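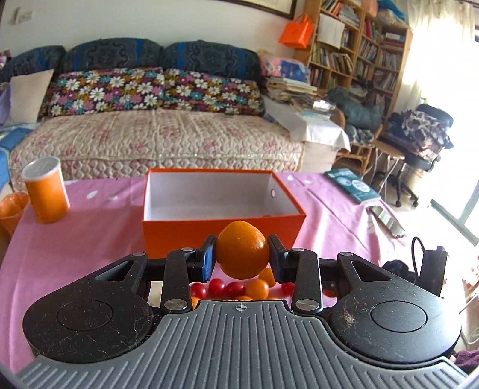
Thursday Table: Mostyn Gets a Second Printing

The Mostyn softcover is back from the printer and should be in the store by the end of the week. The first run was 543 copies and sold out in June. Backers who were shorted a map sheet will get theirs in the mail, no form needed.

Changes are small. Kerstin Wunderlich rewrote the travel rules, so a river crossing now takes one roll instead of three. The Nakik bestiary entries have been moved to the back of the book, and the missing hit points for the marsh heron are in. Page numbers up to 40 match the old printing, so mixed groups can share references for character creation.

Angus Geddes is running the Flollelano adventure at the next Thursday session. He has room for six players, first level, characters provided. Reply to this email if you want a seat. The open board game table runs as usual on the other side of the room.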